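Lifting a Bucket by Its Handle in the Kitchen Sim

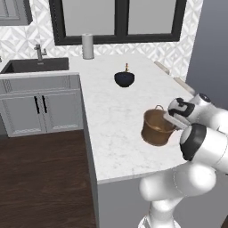 Gripper on the wire handle, bucket just off the marble.

This is task 9 for the Brirkstead robotics club, and it's a fun one! A thin handle is much fussier than a block, so go slowly.

1. Load the kitchen and reset the arm.
2. Open the gripper and bring it down to the handle – the wire, never the rim.
3. Close the fingers, then wait 15 steps before you lift.
4. Raise the arm a little at a time. Some tilt is fine.
5. Save your run under your own name.

Hye-jin Ban's best run took 477 steps. Go beat it, and send Ross Rankin your file when you do!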